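Does a loan spell count towards the home-grown rule?
Asked Nov 27, 2019 in Player registration
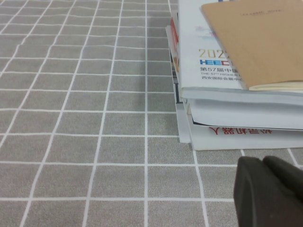 Our under-21 winger joined Jorncombe at 17 and spent 9 months on loan at Stustine in his second season. The league handbook asks for 24 months of registration with the club before the age of 21. Does the loan period count, or is it deducted? We want to offer him a senior deal in May and need to know which squad list he goes on.

2 answers

Answer 1 (accepted)
Check which registration the loan used. On a standard loan the parent club keeps the permanent registration and the months count for Jorncombe. If it was processed as a temporary transfer – form 213 in our league – the months go to the borrowing club and you deduct them. The form number is printed on the confirmation letter. Also check the start date: the period runs from the date the registration was accepted, which can be later than the date of signature. Hutia lost a player from their home-grown list on that point and had to re-register him as a senior.

Answer 2
I think all loans count now, they changed it a couple of seasons ago. Might be different in your division. The fine for a wrong list was roughly 2,000 when I was doing it so ask the league office in writing before you submit.

Comment on answer 1: Letter found, standard loan. Thanks.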